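Workshop tips: keeping the two-arm dish cell in order
February 19, 2024

These notes are for the Orkero cell, the one that racks cups, jars and bowls. Start with the wrist cameras, as most of our bad grips come from a dirty lens. Wipe with a dry lens cloth, never the bench rag, and check the mount screws while you are there.
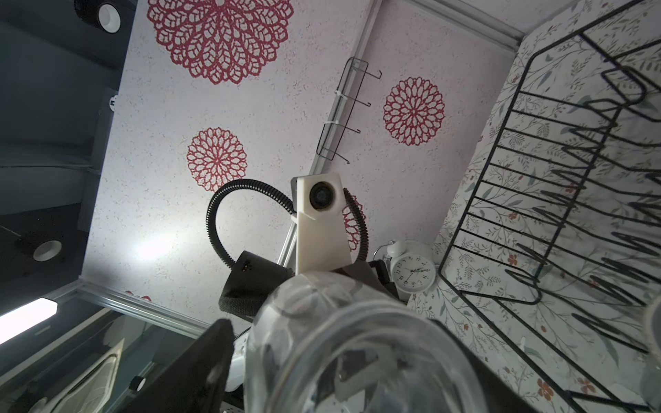 *Lens, mount and cable loop, with a glass jar close by.*

Leave slack in the cable. It has to follow the wrist through a full turn – pull it tight and the plug works loose inside. We replaced 2 plugs in July before we learnt that. Tie it at the base end only.

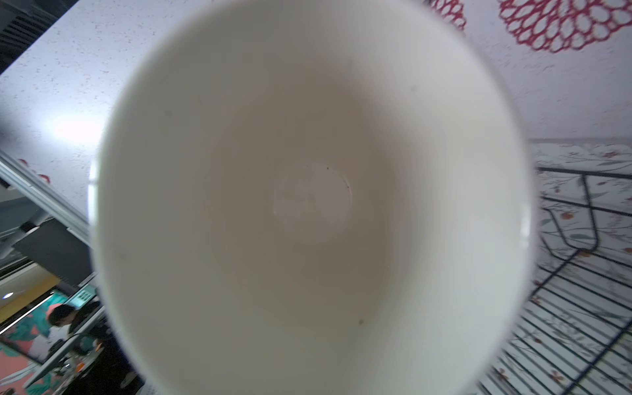

Finger pads come next. Wash them in warm water with a drop of washing-up liquid, rinse and let them dry overnight. Glazed ware is hard on greasy pads. Marti pads last up to 563 cycles in our cell; the cheaper Vestura ones go shiny sooner.

After any work on the arms, check the base bolts and run the homing routine at 10 per cent speed. 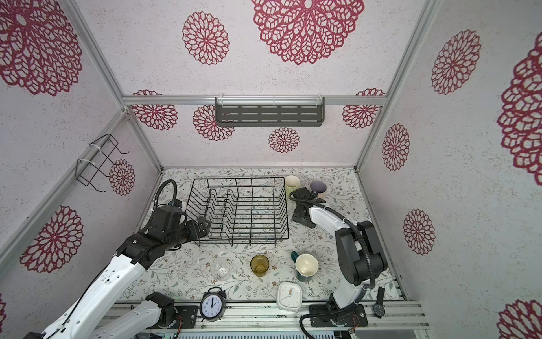
Test pieces should be a mixed lot. A set of matching cups will hide a fault in the grip settings. Put some upright and some on their sides, as with the clear tumbler and the green-outside mug in the middle of the table, and keep the dish rack towards the back so both arms can get to it.

Write the grip setting on the Barner log sheet each time you change it.
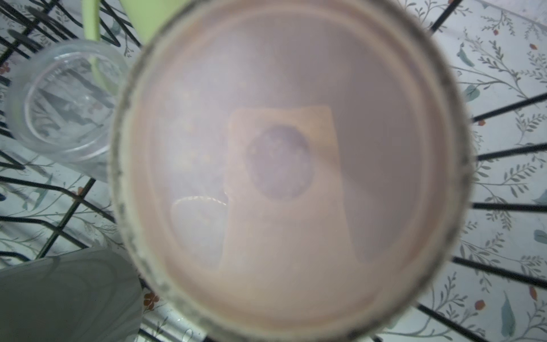 Depth readings are least reliable on see-through ware. Run these pieces last and slow the approach. A frosted container like the one by the rack wires blurs whatever is behind it, so do the first check against a plain cloth. If the reading still jumps, load program 136 and redo the camera offset.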